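Search reports Enter keywords Go

Grimodard Shellfish Waste Composting Trial: Second Progress Report
Prepared for the Vevex Fund by Golshifteh Moradi, November 30, 2024

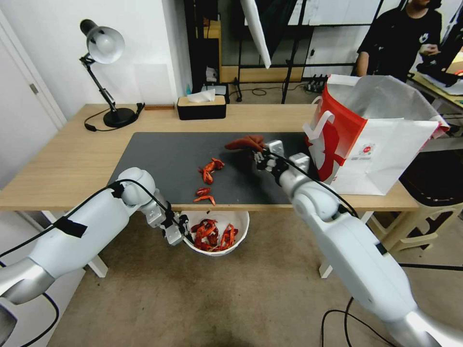
The trial tests whether shell waste from restaurants and home kitchens can be composted with yard trimmings at small sites, without a separate grinding step. In this reporting period 3,828 pounds of shell were accepted at the Oravec site. Crab and shrimp made up the larger share by weight. Crawfish came in mainly during July, from boils, and arrived much like the bowlful of red shells and pieces shown with this report: heaped and tangled. That shape matters for bin loading. Whole crawfish shell holds the pile open and speeds drying at the surface, so the mixing ratio used for shrimp does not carry over.

Work completed

Bins 1 through 6 were loaded on the schedule set out in the first report. Bins 1 to 3 received shell and chipped branches at one part to four by volume. Bins 4 to 6 received the same mix with leaf litter added. Core temperature was logged twice a day by Siamak Karimi, for a total of 413 readings. Bin 2 has a gap in its record caused by a failed probe. The probe was replaced and the missing readings have not been estimated.

All six bins passed 131 degrees F and held it for the required period. Bins 4 to 6 reached it sooner and also cooled sooner. Odor complaints were limited to one, from a neighbor on the north side, and stopped after the cover layer was doubled.

Lab results

Finished material from bins 1 and 4 was screened and sent out for testing. Calcium was high in both, as expected. Salt is the open question — boil water carries seasoning into the shell, and the bin 4 sample was above our target for seedling use. Afshin Hashemi has started a rinse test on 40 small batches to see how much salt can be removed before loading. Results will be in the next report.

Changes to the plan

The second site at Jillach was due to open in this period. The drainage pad failed its slope check and has to be poured again. Shahab Farahani has agreed on a revised price with the contractor, and the extra cost is covered by the contingency line. No additional funds are requested. Bins 7 and 8 will be loaded at Oravec in the meantime.

Participation

There are now 173 households and kitchens enrolled for drop-off. Contamination remains low, mostly rubber bands and lemon netting. Lemon halves are accepted. Corn cobs are accepted but break down slowly and are returned to the next bin after screening.

Next period

Complete the rinse test and report salt levels by batch. Repeat the bin 2 run with two probes. Pour and inspect the Jillach pad. Firouzeh Hashemi will draft the loading guide for site operators, with separate tables for shrimp, crab, and crawfish — the crawfish table depends on bin 7.

Related reports
First Progress Report: Site Setup and Bin Design
Oravec Site Odor Management Plan
Drop-off Rules for Households

Contact the Grimodard office | Copyright Grimodard | Back to top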